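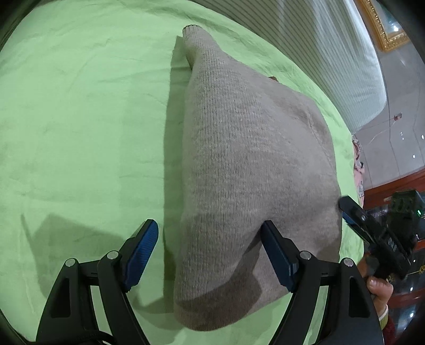
Attachment 1 – gray knit on the green sheet

Ticket 3634 – Flolletti knit, sleeve out of shape
Status: open

Hi again! I tried the flat drying steps you sent and I'm still stuck. I washed it cold, rolled it in a towel, then laid it out on a sheet like you said. The ribbed end of the sleeve is fine, nice and narrow, but the wide part keeps growing on me – it was 12 inches across before the wash and I'd love to get back to that. I left it flat for 26 hours the first time and it didn't shrink back at all.

Do I pin it, or would that leave marks? I also have a bottle of the Lalham wool rinse and could redo the whole thing, but I don't want to make it worse. The order was 832 from the Montoya store, if you need it.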